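Trerncombe school kitchens to share one cook-from-fresh menu

Haddad Catering takes on lunches at 12 primary schools from June

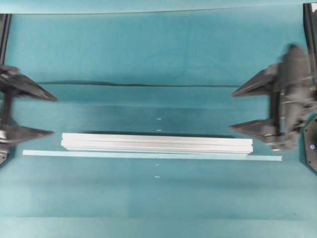
What is changing

Pupils at 12 primary schools in and around Trerncombe will eat lunches cooked in their own school kitchens from June, under a new agreement with the family-run firm Haddad Catering. The schools have until now been supplied with chilled meals brought in by van from a depot at Skirnham and reheated on site.

Eight of the schools still have working kitchens. The other four will be supplied each morning by the nearest school that has one, with food carried in insulated boxes and served within the hour. New ovens and dishwashers are being fitted during the half-term break at Skedau Road Primary and at Trerncombe Infants, where the old equipment was taken out when the kitchens closed.

The menu

A single menu will run across all the schools on a three-week cycle. It has been drawn up with the school cooks and tried out at Skedau Road over the spring term. Dishes include chicken and leek pie, lentil dhal with rice, baked fish with potatoes, and vegetable lasagne. Soup and bread will be offered every day, and fruit or yoghurt will be available as well as a cooked pudding.

There will be a meat-free choice at every meal. Halal meat will be served at the schools that have asked for it. Children with allergies will have a named cook as their contact, and parents will be able to see a full list of ingredients on the school website before the start of each cycle.

Some 30 people will be employed in the kitchens. Of these, 17 already work for the present supplier and will move across on their existing hours and pay. The remaining posts are part-time and will be advertised locally. Training in food hygiene and allergen handling will be given before the first day of service.

Cost to families

The price of a paid lunch will stay as it is until the end of the next school year. Free school meals are not affected, and families who already receive them do not need to apply again. Payment will be made through the same online account as now – any credit left on it will be carried over.

Najwa Ghanem, operations manager at Haddad Catering, said: "The cooks at Skedau Road were given a proper say in the menu and they changed a good deal of it. The pie was too dry and the portions for the older children were too small. Both have been put right. We expect to make more changes once the other schools have started, and we would like to hear from parents and from the children themselves."

Tasting sessions

Parents and carers are invited to try dishes from the new menu at Skedau Road Primary before the service begins. Sessions will start at 3.30 pm in the dining hall and children are welcome. Dates will be sent home in book bags. There is no need to book, but anyone with a food allergy should speak to the kitchen staff on arrival.

Questions about the change should go to the school office in the first instance.

Last updated: June
Filed under: News releases, Schools and catering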